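Ticket 1050: Larley handset stops charging at 23 per cent
Status: Closed
Opened by: Buppha Sriwong
Handled by: Danylo Hordiienko, Boltska Repairs and Support

Buppha, 8:40 am
Hi there, I hope I've got the right form, as there were a few to choose from! My Larley phone (bought in February, so still pretty new) has started doing something odd on the charger. It climbs happily enough from wherever it is until it gets to 23 per cent, and then it just sits there. The little lightning bolt stays on, the phone says it's charging, and an hour later it's still on 23. If I turn it off and on again it sometimes jumps a bit, and sometimes it doesn't. I've tried the charger in the kitchen and the one by the bed, and my sister's cable as well, which is a Wenel one and works perfectly on her phone. I'd rather not send it away if I can help it, as all my work messages come through on it.

Danylo, 9:25 am
Good morning Buppha, and thanks for such a thorough write-up, you've saved me asking half my usual questions. Don't worry, we'll try everything we can from your end before anybody mentions a courier. Could you please do the following when you get a minute:

Go to Settings, then Battery, then Charging, and tell me whether Charge Guard is on.
Look at the software build on the About page and send me the last part of the number.
Take the case off and have a look in the charging port with a torch. Please don't poke anything metal in there!

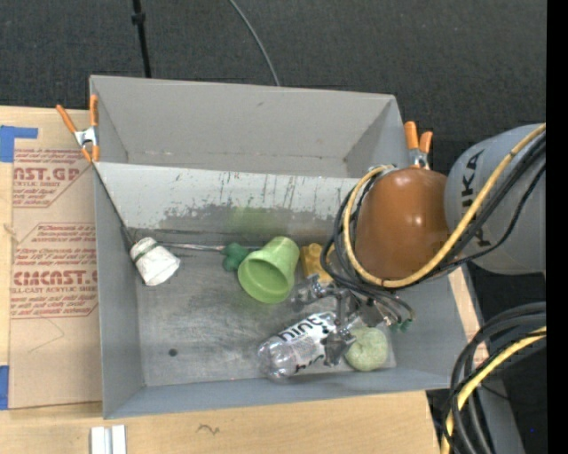
Buppha, 12:10 pm
Charge Guard is on. I don't remember turning it on, but I did say yes to rather a lot of things when I set the phone up. The build number ends in 229. I had a good look in the port too, and there was a bit of pocket fluff, which I got out with a wooden toothpick. The metal around the opening has cloudy scuffs on it, much like the floor of that big grey bin, but nothing looks bent and the plug goes in firmly. I put it back on the charger after that and it's stuck at 23 again, so I don't think the fluff was the culprit, sadly.

Danylo, 12:45 pm
Lovely, that's a big help. Scuffing like that is only cosmetic, so please don't lose any sleep over it. Build 229 is the interesting part. We've had 3 other tickets on that build with Charge Guard switched on, and in each of them the phone had muddled its overnight schedule and was holding the battery back in the daytime. Would you mind turning Charge Guard off, restarting, and leaving it plugged in over the afternoon? Use your own charger for this one, please, and leave the Lenz battery app alone if you've got it installed, as it likes to put its own settings back.

Buppha, 4:30 pm
Well, I did have the Lenz app! I've taken it off altogether. Charge Guard is off, I restarted, and the phone has gone right past 23 and is sitting on 91 as I type this. I'm so pleased, I'd already started writing out all my phone numbers on paper. Is it all right for the battery to leave it like this?

Danylo, 4:50 pm
Wonderful news! Yes, it's fine to leave Charge Guard off for now. When the next update comes through, install it, restart once more and then turn the setting back on if you'd like it. I'll close this off today, but if it gets stuck again just reply to this ticket and it'll open up again with all your notes in place. Hang on to that paper list too, they come in handy.

Resolution: Charge Guard disabled on build 229, third-party battery app removed. No hardware fault found. Customer to re-enable after next update.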